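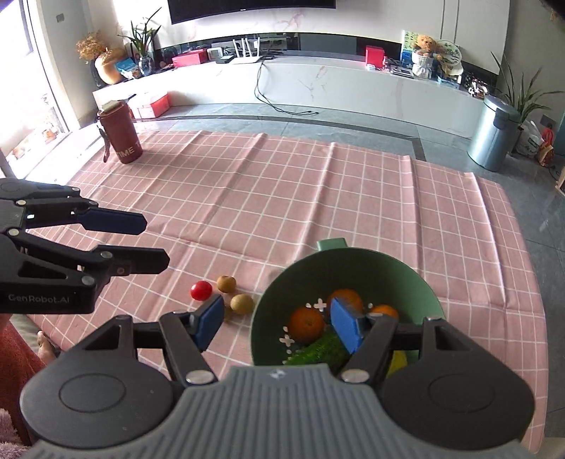 El error no fue de la operadora
Iñaki Moya
22 de septiembre de 2025

En julio, un brazo Jokine cerró la pinza sobre el dedo índice de Jadwiga Nowakowski durante una prueba en el taller de Ellton. Le dejó un hematoma bajo la uña y una semana de molestias. El brazo tenía que coger una pieza de fruta y soltarla en un cuenco. La soltó, Jadwiga acercó la mano para recolocar el cuenco y la pinza volvió a cerrarse sin que nadie se lo hubiera pedido.

El primer informe ocupaba media página y terminaba con la frase «la operadora introdujo la mano en la zona de trabajo antes de finalizar el ciclo». Es cierto que la introdujo. También es cierto que la pantalla decía que el ciclo había terminado. Con esa frase la empresa daba el asunto por cerrado, y creo que fue un error bastante más serio que el de la pinza.

Trabajé seis años en mantenimiento de líneas de envasado y he leído muchos informes así. Buscan la última persona que tocó algo y se paran en ella. En una línea clásica ya era un mal método, pero al menos se podía abrir el armario y seguir el cable. Un brazo que ha aprendido mirando cómo lo hacen otros obliga a ir mucho más atrás, hasta el día en que alguien grabó la tarea.

Eso lo hizo Cornel Onu por su cuenta. Cornel revisa datos en Clorel, la empresa que prepara las grabaciones para Ellton. Las demostraciones se hacen con dos pinzas de mano, cada una con su cámara y su registro de apertura, en casas corrientes: una persona se pone sobre un mantel con fruta y un cuenco y repite la tarea las veces que haga falta. Cornel se puso a ver las sesiones con la gráfica de apertura al lado del vídeo. En 34 de ellas la gráfica iba por detrás de la imagen. El retraso pasaba de los 200 milisegundos en los peores tramos y crecía según avanzaba la grabación.

Doscientos milisegundos parecen poca cosa. En una tarea lenta, de coger una naranja y dejarla, lo son. El problema viene cuando la persona suelta la fruta y enseguida va a por la siguiente. En el vídeo la pinza está abierta y ya se aleja del cuenco; en el registro todavía está cerrada. El modelo recibe las dos cosas como si hubieran ocurrido a la vez y aprende que, encima del cuenco y recién soltada la pieza, una pinza cerrada es algo normal.
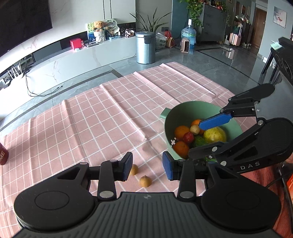
Con las piezas pequeñas es peor. Para coger una naranja hay margen, los dedos van muy abiertos y un par de centímetros de más no cambian nada. Para coger un longan hay que cerrar casi del todo, y con el registro retrasado el cierre se reparte por sitios donde no toca. Cornel repitió la prueba en el simulador quitando las sesiones defectuosas y el segundo cierre desapareció. Las volvió a meter y reapareció. No sé si eso basta para hablar de una causa única, y él tampoco lo afirma en su nota. A mí me basta para retirar la frase sobre la operadora.

La nota tardó 21 días en llegar a alguien con capacidad para parar las pruebas. Clorel no tenía ninguna vía para avisar a Ellton de un problema de datos que no fuera la reunión mensual. Mientras tanto, el mismo modelo siguió funcionando en el taller con la única precaución de un cartel que pedía no acercar las manos.

Farah Nugroho, que coordina las pruebas en Ellton, me dijo que el brazo estaba limitado en fuerza y que el limitador funcionó. Tiene razón, y por eso estamos hablando de un hematoma. Pero un limitador es la última barrera, y que aguante no dice nada bueno de las anteriores. Cuando en una línea saltaba el térmico de un motor, a mí no se me habría ocurrido felicitar al térmico y volver a arrancar.

Hay una objeción que sí me tomo en serio. Ridwan Nair, que lleva años entrenando modelos de manipulación, sostiene que todos los conjuntos de datos tienen basura dentro y que, si cada desfase se trata como un incidente de seguridad, no se podrá trabajar. Grabar en casas es así: hay reflejos en el suelo, cables por medio, manos que entran en cuadro, gente que se cansa y va más rápido al final. El modelo tiene que aguantarlo. De acuerdo con todo eso. Lo que pido es bastante menos. Una comprobación de relojes al principio y al final de cada sesión se hace con un gesto, abrir y cerrar las dos pinzas delante de las cámaras, y lleva menos tiempo que colocar el mantel. Si los dos cierres no coinciden con su registro, la sesión se aparta hasta que alguien la mire.

También pido que quien graba figure en la cadena de seguridad. Ahora se le paga por demostración válida y se le explica cómo mover la muñeca, y ahí acaba la formación. Una de las personas que grabó aquellas sesiones había comentado que una pinza «iba rara» y que el indicador tardaba en responder. Lo escribió en el campo de observaciones, que en Clorel se guardaba y no se leía. En una fábrica, un comentario así en el parte de turno habría traído a un técnico antes de la comida, o por lo menos una bronca por no haberlo traído.

El tercer cambio es para el taller. La pantalla de Jokine marca el ciclo como terminado cuando el programa envía la orden de soltar, sin esperar a que la pinza quede quieta. Delić, el taller que montó la celda, ha presupuestado una señal que salga del motor y una luz junto al brazo. Ellton lo está estudiando. Jadwiga ha vuelto a las pruebas y ahora usa una varilla para mover el cuenco. El informe de julio sigue archivado con su frase original, y la nota de Cornel va grapada detrás, como anexo.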